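What Is Inside a Push Button?

A page for curious children, from the Pesatus Young Makers pages

You press buttons every day. You press one in the elevator, one on the doorbell, and maybe one at the street crossing. When you press it, something happens: a light comes on, a bell rings, a door opens. But what is behind the part that you touch with your finger?

Let us look at the big buttons that people use on machines in factories and workshops. They are stronger than the buttons at home, and they are made from several parts. You can take them apart and put them together again, a little like building blocks.

The part you see from the front is called the head, or the cap. It can be flat, or it can be round and wide like a mushroom. Really, that is its name - a mushroom head! It is easy to hit a mushroom head with your whole hand, even when you wear thick gloves.

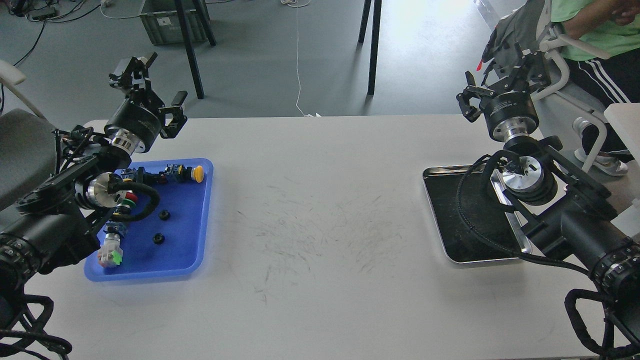

Behind the head there is a part that nobody sees when the button is in its place. It is called the contact block. Inside it are small pieces of metal. In one kind of block, the pieces do not touch when the button is resting. When you push, they come together and the electricity can go through. It is like a bridge that closes so the cars can cross the river.

There is also a second kind, which works the other way. Its metal pieces touch all the time, and when you push the button they go apart. Then the bridge is open and the electricity must stop. Which kind do you think is good for a stop button? It is the second one.

How does the button stay on the machine? The panel has a round hole in it. The head comes through from the front, and a nut holds it tight. The nut is a ring with a thread inside, so you can turn it like the lid of a jam jar. Nuts are small and they like to roll away, so it is a good habit to keep all the parts in a tray while you work.

If you have many parts, put them in a line before you begin. Then you can see what you have, and you will notice quickly if something is missing.
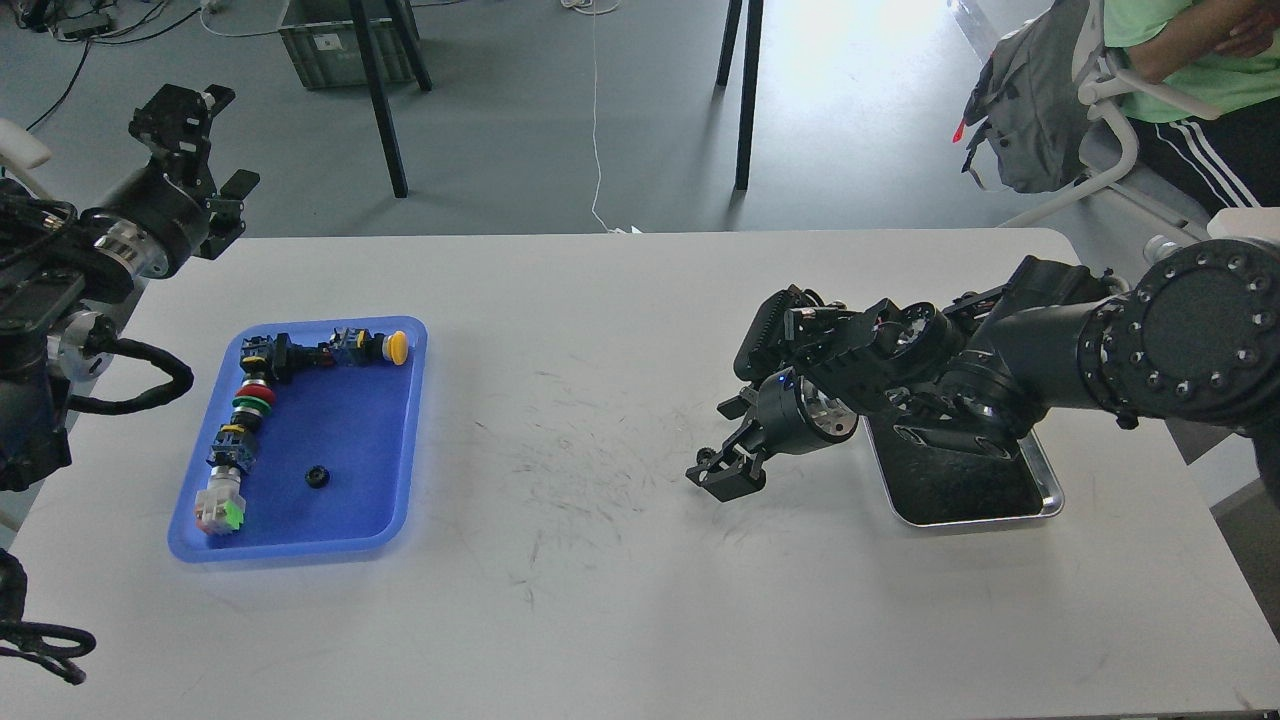 Button parts in a line in the blue tray. Can you find the small black ring?

Why do the buttons have different colors? The colors help people to know what to do without reading. On many machines green means start and red means stop. Yellow often means "be careful, something is not normal." A worker who comes from another country, and cannot read the words yet, can still understand the color.

New words

Cap: the front part of the button, which your finger touches.
Contact block: the part at the back, where the metal pieces meet or go apart.
Panel: the flat plate where the buttons are fixed.

Try it at home

Draw your own machine with 12 buttons. Give each button a color and a job. Remember that one of them must stop everything! Please only draw - never open a real switch or a plug, even if it looks broken. Tell an adult about it.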